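Finished my antibiotics early, should I worry?
Health and Medicine > Infections

kandach_river
Hello all. English is my second language, so please be patient with me. In June I had a bladder infection and the clinic in Tiststead gave me pills for seven days. I felt well on day four and I stopped. Now the burning is back. Is it true that I have made the bacteria resistant?

Grekum
One person stopping early does not make a superbug. My doctor told me the old rule "always finish the box" is being discussed again, and for some infections short courses are fine. I would not lose sleep.

Carroll246
I disagree with Grekum. Maybe short courses are fine when the doctor plans them short. It is different when the patient decides alone. Please ask for a urine culture this time, so they know which drug works.

kandach_river
Thank you both. I have 2 pills left from June, and I was thinking to take them tonight while I wait. Also I am washing all towels and clothes very hot. Is this useful?

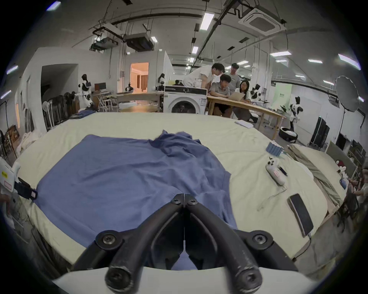 Blue garment, sheet-covered table

Carroll246
Do not take the old pills! If you take them before the culture, the test can show nothing. Hot washing does no harm, but a bladder infection usually comes from your own gut bacteria, so I would not spend the evening on it.

Grekum
OK, on the pills I agree with Carroll. I still think people are frightened too much by the newspapers.

Khanyisile Naidoo
I worked over 600 night shifts on a hospital ward and I was not frightened by newspapers, I was frightened by the lab results. Kandach, if you get fever, back pain or vomiting, go the same day, do not wait for the clinic to call.

kandach_river
No fever. I called and they will take a sample at 8 in the morning. I will bring the two pills back to the pharmacy.

Grekum
Good. Write here what the culture says, I am curious which of us was closer.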